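Clelero Issues Tray-Return Sorting Procedure for Undcombe Dining Hall

UNDCOMBE, February. Clelero, which operates food service at the Undcombe campus, has published a revised procedure for clearing and sorting returned meal trays. It applies to all 216 seats in the main hall and to the Homby annex.

Each sorting station is laid out on a single tabletop. The returned tray goes in the center, with a clear bin for dry waste and a black tray for food scraps on the left and a gray compartment rack for dishware on the right. Wrappers and napkins are removed first. Bowls are emptied next, and cups and plates are racked after that.
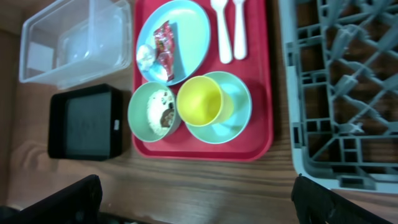

Under the previous procedure, food and dry waste went into one container and were separated at the dock. The revised sequence moves that step to the table. Clelero tested it over 98 meal services before adoption. Stations are to be reset before 2 p.m. and again at close.

Cooked rice and other small-grain leftovers are covered in a separate section. Grains that land outside the pile are brushed together on the scrap tray before the tray is lifted. A hand brush and a small dustpan are assigned to every station, and neither is to be used on the floor.
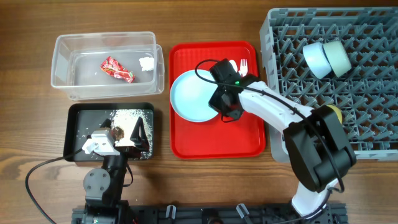

Gwenllian Trevor said that the brushing step had been the weakest part of the old instructions, and that grains left on the table usually ended up in the rack and then in the drain screens. She added that the annex would need a second brush per station during the lunch period.

The procedure, document 541, is available from the Clelero office at Undcombe. Inquiries should be directed to Meirion Phillips.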